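Search posts
Home Explore Threads Sign in

Garnet Chan
30 Sep 2020

I want to write a small thread about our old cutting board, because it has now a second life and I am happy about it.

My aunt gave it to us when we moved. It is big, too big for our sink, and every washing was a fight. In August I bought a smaller one for the bread and the onions, and the big one stood behind the door for weeks.

Then I needed a flat place to sort the wooden game pieces. They live mixed in one tin, 34 of them if none is lost, and on the carpet they roll away. On the board they stay where I put them – mostly.
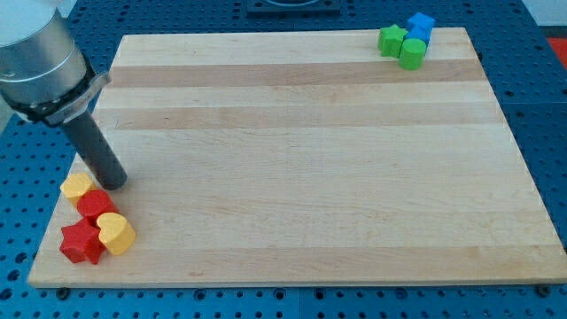

Red and yellow in the near left corner. The star is my favorite.

I like how the wood looks under the bright paint. The board is made from long strips, some lighter, some darker, and I never noticed the darker bands when it was full of carrots.

Before the first sorting I rubbed it with lemon and salt, wiped it, and let it stand on its side for one night. Laurier Sandhu told me to sand it also. I did not, I am lazy with sanding.

I sort by color first and by shape after. The other way took me longer, I tried it with all the pieces on a rainy evening and became angry.

Question to those who paint wood at home: which varnish do you use for small pieces? One red piece from the tin has a chip and I would like to repair it before my niece comes. She looks at everything very closely.

Jade Gagnon already wrote me that two thin layers are better than one thick. Thank you Jade, I will try on the bottom side first.

Filed under: Home & Hobby / Wooden Things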